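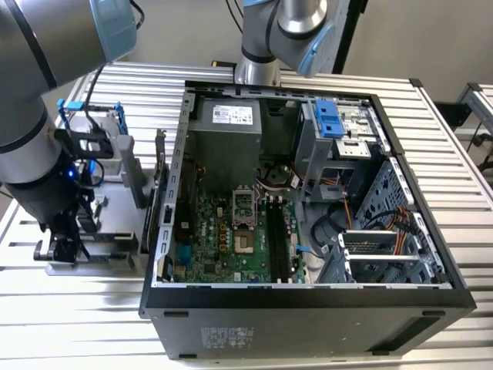 Friday, April 29, 2022

Disassembly cell, two arms, open tower on the slatted table. Notes for me and for Wenjie, who takes over the cell next week.

The question today was the same as before: does the second arm help when it only holds, or does it disturb the first one? In the old method (Lako report, section on memory modules) one arm does everything and the case is free on the table. The case slides a little at each pull, and after two or three pulls the stored positions are no longer good. We then must localize again, and this costs more time than the pull itself.

The new method is simple to write down. The right arm goes to the upper rim of the case and keeps a light contact force. The left arm makes the approach and the pull. Before each pull the controller checks the force on the holding side, and if it changed more than the threshold, we re-localize only then. Davoud calls this "lazy localization". I do not like the name but I have no better one.

Today we ran 40 trials on the memory modules, same tower type, CPU already out of the socket before the start. Result: 34 successful without any human touch. Of the other six, four were a slip of the fingers on the module, one was a protective stop of the left arm, and one I do not understand. The log shows a normal force curve and then nothing for nearly 815 ms. Maybe it is the network switch again. I saved this log separately, please do not delete it.

The slips are all on the module closer to the drive cage. My opinion is that the approach angle is wrong there, as we tilt the wrist to stay away from the SATA cables and then the fingers touch the module on one side first. Davoud thinks the finger surface is worn. Both can be true. He will measure the fingers on Monday.

Threshold: I started with the value from Plelldale and it was too sensitive, the system localized before almost every pull. I changed it two times in the morning, before the counted trials. The final value is in the config with the comment "tower, lying". It must not be used for the standing case.

Not tested: the drive with the plastic handle, and the cables. For cables the holding idea is probably not enough, because the connector has a latch and the latch needs a third contact. Ververidis wrote something on this with a soft hook. I have to read it again.

To do:
- repeat the trials with new fingers, same threshold
- log both clocks, left and right
- ask Stesteo if their August slot for the comparison is still open
- Wenjie: the hold point on the rim is stored as 945, the older numbers are for the other case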